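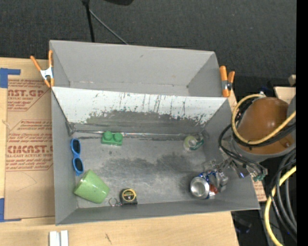

The gripper over the can in the front half of the bin, with the other compartment waiting behind the slanted divider.

Two Compartments and a Lot of Patience
August 2019
By Ekene Babalola

Search this site Go

Print this article | E-mail to a friend

My sister thinks I joined the Bakness shared workshop to build a bookcase. I did, in fairness, buy the wood for a bookcase! Then I saw the arm in the back room and the bookcase has been leaning against my hallway wall ever since.

The job we've given ourselves sounds so easy that I'm embarrassed to type it. Pick something up from one side of a bin, carry it over the divider, let go, do it again. My four-year-old nephew would be bored in a minute. The arm and I have been at it for nine weeks (evenings only, but still).

My building partner is Okafor, who drives over from Gukuscombe with a trunk full of cable ties and strong opinions about where they go. We split the work pretty much down the middle. Okafor does the wiring and the code, and I do anything involving clamps, tape or a trip to the hardware store. The clamps were my big contribution, by the way. The bin used to scoot an inch every time the gripper bumped a wall, and then every position we'd saved was wrong. Two orange spring clamps on the rim and I was a genius for a whole evening.

Choosing what goes in the bin is the fun part, and we argue about it more than anything else. A toy block is friendly. It has flat sides and it stays where you put it. A cup on its side wants to roll, sunglasses give you skinny parts to grab, and a tape measure is heavier than it looks. Then there's the soda can, which I fought for and now regret a little. Squeeze too lightly and it slides out of the fingers, squeeze too hard and you've got a dented can and a grumpy Okafor.

We named the whole setup Letia, after a song that was on the radio the first night. Letia's log is at 3617 tries as I write this, and 1849 of those ended with the thing on the correct side of the divider. I was so proud of that number until I worked out that it's barely better than half!

You can read our history off the divider, too. It's scraped up something awful, and I've quit wincing when I look at it. Next month we want to slow down the last bit of the approach and try softer pads on the fingers. Okafor has ordered 10 of them, in case I glue the first few on crooked.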